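FOR IMMEDIATE RELEASE — October

Politis Handheld Gripper Comparison Wraps First Round, Fingertip Data Open to Partners

Politis has finished the first round of its side-by-side trial of hand-held gripper tools. Two finger sets, two controllers, one table. Results go to partners this month, public summary to follow.

The trial ran 841 recorded grasps over 14 working sessions in the company's open-plan office. No lab build-out, no safety cage. Operators hold the tool, close the fingers, pick up the part, put it down, repeat. The wrist camera logs all of it.

Compared in this round: the Sakuda finger set (softer pad, longer reach) and the Wekley finger set (stiffer pad, quicker to swap). Both were run on the Verkar controller and on Politis's own in-house board. Same operators, same parts, same order of picks.

"We wanted numbers from people's hands before we put anything on an arm," said Wolfram Brandes, who leads the trial. "A finger that feels fine for ten minutes can be a pain by the end of the morning. You don't get that off a spec sheet."

Headline findings so far:

Small flat parts are still the hard case. Both sets dropped more of these than anything else on the list.

The softer pad was more forgiving when the operator came in at a bad angle. Slower to let go though.

Controller choice mattered less then expected for picking, more for timestamps. The Verkar unit held sync across both tools for full sessions. The in-house board needed a restart twice.

Two operators working face to face gave cleaner camera coverage of a part than one operator working alone. 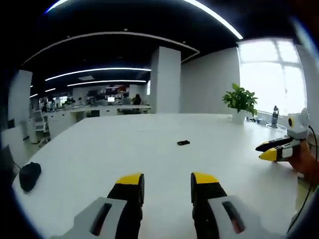
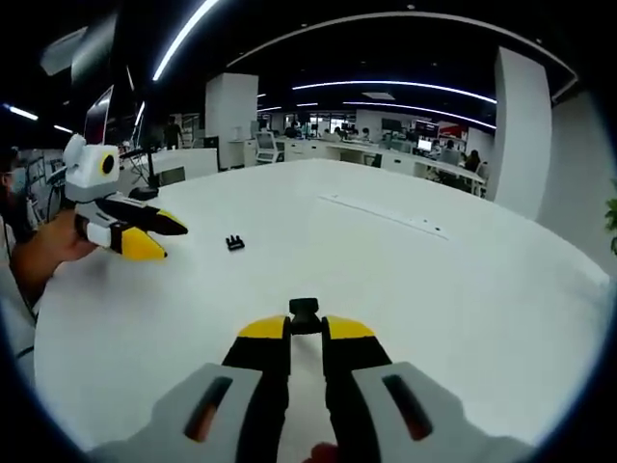

Two-tool work at the white table, yellow fingertips on both grippers.

Round two is about fingertips and sight lines, and it starts as soon as the new pads arrive. The camera on each tool has to see its own fingers, the part, and ideally the other operator's tool too, all at once. Bright tips help a lot with that. The yellow stands out against a white tabletop and against the black of the fingers, so a reviewer can find where each finger ends without hunting for it. Politis will keep the color and change the shape — a flatter tip for thin parts, a rounder one for everything else.

Mỹ Chu, who handles the recordings, said review time is the real bottleneck. "Picking is fast. Checking the picks is slow. If I can spot both tips right away I can get thru a session before lunch."

Also on the round two list: a lighter grip shell, a shorter cable option, and a wider lens against the current one. Window glare gets its own test, blinds up and blinds down.

Partners who want the round one data set should ask for the trial pack. It has the grasp log, the parts list, operator comfort notes and the calibration files for both finger sets. Raw video on request, allow a few days for the transfer.

Press and partner contact: Mỹ Chu, trial office, Politis. Calls before noon please.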